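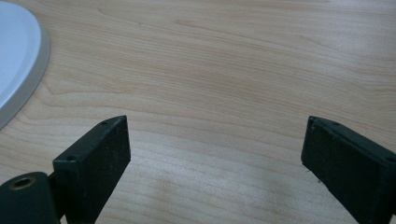 We gave up the car in July. It was a small hatchback, 14 years old, and the mechanic at Prero quoted us more for the timing belt and the rear brakes than the whole thing was worth. We had been talking about it for a while. The quote settled it.

We live in Closoreck, two streets back from the tram, so this is easier for us than it would be for most people. The supermarket is a short walk and the library is next to it. My work is 25 minutes away on the tram if I leave before 7.30 am, and closer to 40 if I don't.

The rego and insurance had both come due in the same month, which is how I ended up doing the sums. Petrol was less than I'd guessed. Insurance was more. I had forgotten to include the roadside cover, and also the parking permit, which the council put up to $79 last year without much of a notice.

I put $2000 aside for getting around without it. That covers tram fares, the odd taxi, and hiring a car when we want to go somewhere properly far. So far we have hired one twice, both times from Zasano, both times a white sedan that smelled of air freshener. Picking it up takes longer than it should. They want the licence, then the card, then the licence again.

The first trip was out to Venckus to see the in-laws. There is a bus, but it leaves at 6.10 in the morning and comes back the same afternoon, and we wanted to stay the night. The second was a tip run with an old mattress and some broken shelving. A ute would have been the better choice. We got the mattress in with the seats down and the boot tied shut – not something I'd do again.

Things I miss: leaving umbrellas and shopping bags in the back, going to the nursery on a whim, driving home from the pool in winter with the heater on. Potting mix is the worst. A 25 litre bag is fine for one block and then it isn't. I bought a folding trolley for that, and it pulls to the left on footpaths, but it holds up.

I don't miss looking for a park after 6 pm.

The driveway is empty now and we haven't decided what to do with it. It's concrete, with an oil stain near the gate that I've scrubbed at with degreaser and then with bicarb. It is lighter than it was. We might put pots along the fence side, where it gets the sun until early afternoon. Lemons would probably do well there.

Insurance refund came through last week, minus a $100 cancellation fee.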